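Bidudside Makers Board > Robots and Automation > Teaching by hand
Thread: Hand-held grippers or remote control for a pick-and-place task?

britell_bench wrote:
Hi everyone, and sorry in advance, I tend to go on a bit. Our little group in Odamthorpe is trying to teach an arm to put small items into a wire basket, and we can't agree on how to show it the job. Half of us like driving the arm by remote control, the way we did it back in March. The other half want to leave the arm out of it and do the task ourselves with a pair of hand-held grippers, then train on that. I've done 35 tries by remote and my shoulders are still complaining! What do you all do?

Chantharasri wrote:
Welcome! I'm firmly in the hand-held camp, and I'll happily tell you why, over and over, until somebody stops me. With the grippers in your hands you move like a person. You slow down near the rim without thinking about it, you tilt your wrist, you let go gently. When I drive an arm from across the room I lose all of that and end up poking at things as if I had oven mitts on. My first afternoon with the hand-held pair got me 40 good runs, and I still had the energy to cook dinner (well, reheat it).

My setup is a white board on the table, a black mesh basket on the left side of it, and one gripper in each hand. The left one does the placing on this task, and I lower the piece over the middle of the basket before opening the jaws. 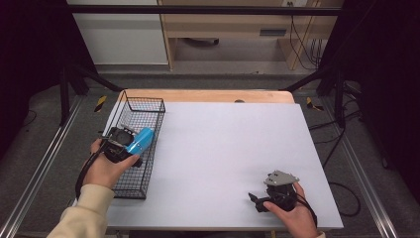 gravel_and_tea wrote:
Do you have to use both grippers if only one of them is doing the placing?

Chantharasri wrote:
It depends on the arm you plan to train. Mine is a two-arm build, so I keep the second gripper in my other hand and hold it fairly still, and the model learns that waiting is part of the job. With a single arm, one gripper is plenty.

old_pulley wrote:
I'm going to disagree a little, in a friendly way. Hand-held runs are lovely to record and can be a pain to replay. Your wrist can do things that my arm simply can't, and I didn't find that out until I had 363 runs saved and the arm kept stopping at its joint limits. A good third of them had a twist at the end that was perfectly comfortable for me and hopeless for the machine. By remote control you can't record a motion the arm can't make, because the arm is the one making it. It's slower, sure, and I grumble the whole time, but I throw much less away.

Chantharasri wrote:
That's fair, and I've been bitten by it too. I run every recording through a reach check the same evening now, so I only lose a day's worth if my wrist gets fancy. I'd still say 363 is a lot to collect before trying even one on the arm! (Said with love.)

old_pulley wrote:
Ha, guilty. My wife said the same thing, with slightly less love.

Leandro Cabral wrote:
I've gone back and forth on this more times than I'd like to admit, and these days I mix them. The bulk of my runs are hand-held, and then I add 21 by remote control for the last bit of the motion, from just above the basket to letting go. That last bit is where my arm used to bump the rim or drop the piece from too high up. I wouldn't swear the mix is the best there is, but the bumps got a lot rarer.

One more thing for britell_bench – change the starting spot between runs, and nudge the basket a little too. My first batch had everything in exactly the same place, and what I got was a very confident arm that put things down beautifully wherever the basket used to be.

gravel_and_tea wrote:
Does the speed of your hands matter? I'm quick by nature and my recordings look rushed next to everybody else's.

Leandro Cabral wrote:
It does for me. I count slowly under my breath on the way down and pause for a beat before opening the jaws. If two people are recording, try to agree on a pace beforehand. Ours didn't match at all at first, and the arm picked up a sort of stutter halfway through the move.

britell_bench wrote:
This is wonderful, thank you all. I think we'll go hand-held with the reach check, then borrow Leandro's idea for the final part if the arm starts bumping things. I still have to persuade the remote control half of the group, and they have a very nice joystick that they're proud of, so wish me luck.

old_pulley wrote:
Tell them to keep the joystick handy. And do try ten runs on the arm before you record a big pile, please, for my sake.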